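Ornow floor-pickup

Perception and grasp planning for small things on hard floors

Ornow is a set of tools for getting a wrist-camera arm to find things on a floor, decide which of them are worth picking up, and put them in a basket. It grew out of the older Bravo tabletop stack, and if you used Bravo you will recognize the config files and most of the command names. The floor part is new, and it has been the most fun we've had with this code in a long time!

This README covers the floor-pickup package and the small data release that goes with it (Pesham-floor). The arm driver lives in its own repository, Gunel, and you need that one installed first.

What's in the package

ornow-see runs the floor model on wrist images and writes one mask per class: floor, container, target, gripper, glare.

ornow-plan takes the masks and proposes grasps, sorted by score, in the wrist frame.

ornow-watch is a small viewer. It draws the masks over the live picture and lets you step back through the last 200 images. We use it all day long. If you install only one thing from here, make it this one.

ornow-replay feeds a recorded episode through the other tools as if the arm were running. Great for working on the planner on a train.

Quick start

Install Gunel, then clone this repository and run

pip install -e .
ornow-fetch --weights small
ornow-replay --episode samples/floor_a --view

You should get a viewer window with the masks already on. Press g to toggle the glare mask, space to pause, and the left arrow to go back one image. If the window stays black, your OpenCV build has no GUI support; install the regular package in place of the headless one and try again.

To run on a live arm, copy configs/arm_template.yaml, fill in the hand-eye calibration, and start ornow-see before ornow-plan. The planner will wait for masks, but it does not wait forever: after nine seconds it exits with a message telling you which topic is missing.

Why floors are hard (and why we like them)

The table model we started from had never met a shiny floor, and its first runs were a riot. Every lamp reflection was an object. Every vein in the stone was a cable. The planner, being loyal, tried to grasp all of it. What you want is a model that knows a bright patch with soft edges is part of the floor, and that a tiny bright patch with hard edges might be something lying on it. Those two can sit a hand's width apart in the same image, on a surface that is already full of white lines.
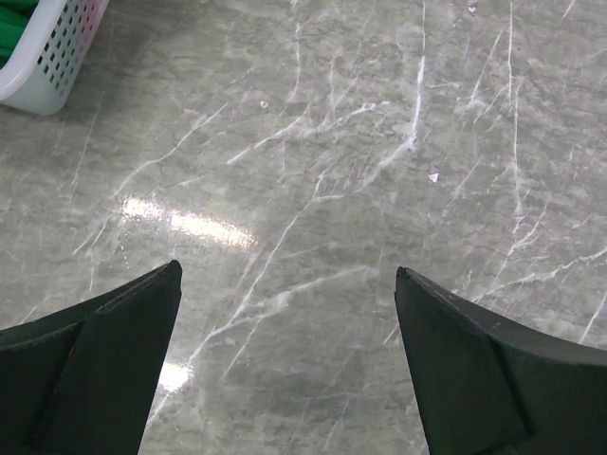 Wrist view, gripper open and empty. Glare above the left fingertip, a small white flake up and to the right of the right one, basket in the top left corner.

Views like this one are where the glare class earns its keep. We tried a brightness threshold first, and it threw out white debris along with the reflections. Then we tried polarizing film over the lens, which helped a bit and cost us too much light. Labeling glare as its own class worked better than both, and it was far less trouble than we feared. The labelers picked it up in an afternoon.

The veins took longer. A thin white line has nearly the same look as a piece of string, and from one image the model often can't tell. So ornow-see keeps a short memory: as the wrist moves, anything that stays flat on the floor plane gets pulled toward the floor class. The memory is off by default because it needs good calibration. Turn it on with --plane-memory once you trust your hand-eye numbers. It's a lovely thing to watch in the viewer - the false strings fade out as the arm comes down.

The gripper mask

The fingers take up a lot of the lower part of a wrist image, and they also turn up faintly in polished floors. We render the gripper from its model and the current joint state, grow the result by a few pixels, and hand that to the segmenter as a hint. You can swap in your own finger mesh under assets/fingers. Please check it with ornow-watch before a live run. A mask that is too small leaves a dark rim, and the planner loves a dark rim.

Containers

A container is anything the arm may drop things into. Only part of it needs to be in view. Once ornow-see has found a rim or a corner, the planner marks a keep-out zone around it and stores its place on the floor plane, so the arm can come back after a grasp without searching again. Two things to know:

Side walls with holes in them are still shaky. The model sometimes reads the inside of a hole as floor, and color showing through from the contents can split the mask in pieces. Set container.fill_holes to true for these.

Soft items near a rim can be picked out as targets. We use container.ignore_inside to stop the arm from unpacking what it has just packed. Leave it on unless unpacking is what you're after (there is a demo for that too, see demos/unpack).

The data

Pesham-floor has 219 episodes, recorded with the same arm setup on stone, tile, vinyl and wood floors. Each episode holds wrist images, joint states, gripper opening, and the calibration in use at the time. Masks are given for a subset of images in 120 of the episodes, and the rest are unlabeled but very useful for testing the plane memory.

Labels were drawn by hand, then checked by a second person. Debris too small to grasp is labeled as target with the flag tiny set. We went back and forth on this! Leaving it out made the floor class messy, and calling it a normal target sent the arm after crumbs. With the flag, you can choose. The planner skips tiny targets unless you pass --tiny.

Known problems

Low sun through a window gives long streaks of glare that the small weights miss. The large weights do better.

Clear plastic is mostly invisible to us. Help very welcome.

Gripper wear changes how the fingertips look, and scuffed tips sometimes get a few pixels of target along the top edge. Growing the gripper mask a little more clears it up.

The shadow beside a container is now and then added to the container mask. It's harmless for planning, since the keep-out zone covers it anyway, but it looks odd in the viewer.

Coming next

A grasp score that takes floor friction into account is almost ready and sits on the slide branch. After that we want a sweep mode, where the arm nudges flat things until an edge lifts enough to hold. The first trials in October were clumsy and a joy to watch.

Contributing

Bug reports are best with a short replay file attached. Run ornow-watch, pause on the bad image, and press s; it saves the images before and after the one you're looking at, along with the masks and the config. Episodes from other floors are the thing we'd like most, terrazzo above all. The recording guide is in docs/recording.txt, and the checker script will tell you if anything is missing before you upload.

License

Code is under the MIT license. The data is under CC BY 4.0.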